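The black pile

Posted 6/30/21 in Home

I have been putting off the black pile for weeks. Every house must have one, I think, the heap of dark things that comes off the airer and never quite makes it to a drawer, and ours lives on the chair at the top of the stairs, where it gets a bit taller every time I walk past it. Yesterday it slid off all on its own and I took that as a sign!

So I made a big pot of tea, put the radio on and tipped the whole lot out on the bed. Socks first, always socks first, and then the school trousers (how does one child own so many pairs of nearly identical trousers?). After that came the soft stuff, which I always leave to the end. Jumpers and T-shirts have proper corners and you know where you are with them. A big floppy piece of black cloth with that felty, matt sort of feel is another matter altogether. It picks up every bit of fluff in the house, it won't lie flat, and you can't see the hems unless you take it over to the window, black on black as they are.

My mum's way was to find the hem before doing anything else. She'd run her hand along until she felt the thick bit, take hold of it there and let the rest drop, and then the whole thing would more or less sort itself out. I used to grab from the middle and wonder why I ended up with a sausage. I still do it when I'm tired, if you want the truth, and then I have to shake it all out and begin again.

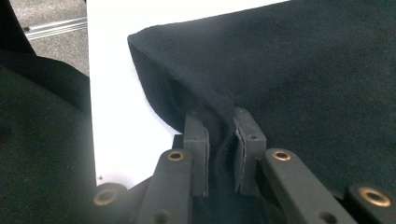
Palesa Ngcobo wrote to me after the last laundry post to say that I was wrong to fold heavy black cloth at all, and that she rolls hers, right side in, so the fluff stays off the outside and there's no crease across the middle to steam out later. I have tried it on two things now and I do like the look of the rolls on the shelf, fat and neat like something in a bakery, though they take up more room than I'd hoped and the bottom one always seems to be the one I want.

I'm not ready to give up folding yet. For the bigger pieces I've gone back to halves and then thirds, smoothing with the flat of my arm as I go, and a quick once-over with the clothes brush before the last fold. Doaa Benkirane swears by a barely damp washing-up glove for the fluff, and I mean to try that next time, once I've found a glove without a hole in it.

The chair is clear this morning, apart from one cardigan which I'm pretending is there on purpose. Next up is the airing cupboard, and I shall need more tea for that.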